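Workshop Tips: Buying and Running Robot Software Without Fooling Yourself

Reading time: 4 minutes

Every January my inbox fills up with people who got a small arm or a hand over the holidays and now want to know which software to put on it. They have usually watched the videos already. The videos are very good. I've been setting up control and vision software on a bench at home for long enough to distrust most of them, and these are the habits I would pass on to anybody about to spend money or a free weekend.

Ask what was left out of the demo

Bratside sells a planner that it says was tested on 1,000 household grasps. Fine. How many objects was that? A thousand tries at one coffee mug is a test of one coffee mug. When I wrote to ask, I got a brochure back. Ask for the list of objects, the lighting, and whether a person put things back in the same spot between tries. If the seller can't tell you, treat the number as decoration.

Run the vision part with the motors off

Do this first and do it for a whole evening. Point the camera at your own bench, with your own mess on it, and watch what the software thinks it sees. Turn on the overhead light. Turn it off. Put down a drinking glass, then a shiny can. I tried the free version of Vosemix this way and it lost the glass 19 times before I quit and went to eat. I wouldn't have wanted a moving hand attached to that.

Don't tidy up for the test

A clean table makes bad software look smart. Leave out the chargers, the cables, the phone, whatever normally lives there. Thin white cable on a pale tabletop is my favorite nasty trick. Depth cameras often miss it, the planner takes the gap for free space, and off it goes.

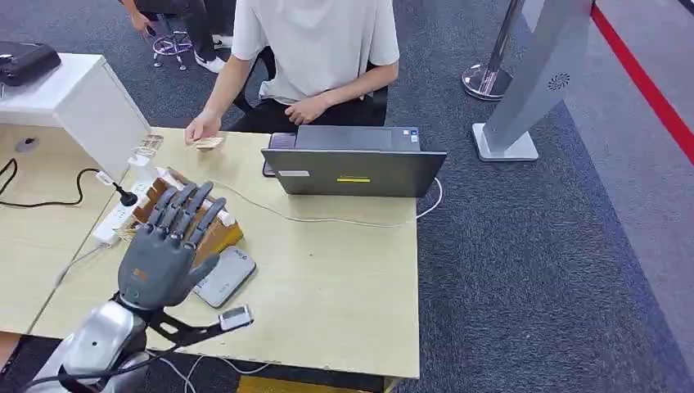
Keep the laptop where you can reach it

Sit on the far side of the table from the hand, with the laptop in front of you and the stop command on a single key. I mean one key, no menu and no "are you sure" box. Some control programs bury the stop under a tab, and I count that as a reason to return them. A stop key on a laptop is still only software, though. If the program freezes, the key freezes with it, so have a real switch that cuts motor power and keep it within arm's length.

Open and close before anything clever

Before loading a planner, send the plainest command there is: all fingers straight, hold, close, open again. Write down the joint readings each time. If "straight" drifts from one round to the next, no amount of planning on top will fix it, and you'll waste days blaming the wrong layer. Check the thumb separately. Thumbs are where calibration files go to die – I have yet to meet a default one I'd keep.

Be suspicious of "learns from you"

Indulville's package promises to pick up a task after you show it a few times. I showed it how to pick up a sponge. It learned to go to where the sponge had been. Move the sponge a hand's width and see what happens before you pay for the full license. Then turn the sponge sideways. Two minutes' work, and it tells you more than the forum will.

Log everything, then read the log

Plenty of people switch logging on and never open the file. Look at the time stamps first. You want to know how long it takes from camera picture to motor command, and whether that gap stays steady. Mine was fine for an hour and then climbed to 900 milliseconds, and the cause was an update downloading behind my back. Turn off automatic updates on the control computer. Turn off sleep mode too.

Change one thing at a time

Old advice from the kitchen, and it holds here. New camera driver on Monday, new planner some other day. Save the working setup under a name you'll understand later. "final2" doesn't count.

What I use at the moment

Lill, mostly, for the plain joint control. It's ugly and the manual has gaps, but it does what I tell it and complains in readable sentences when it can't. I don't use its planner. I've tried it twice and both times it took the long way around an obstacle that wasn't there. Maybe the next version. I'll run it with the motors off and see.

Related tips

Labeling cables so you can read them later
Cheap clamps for camera mounts
Should you let the shop vac talk to your phone?
Backing up a bench computer
Getting glue off a work table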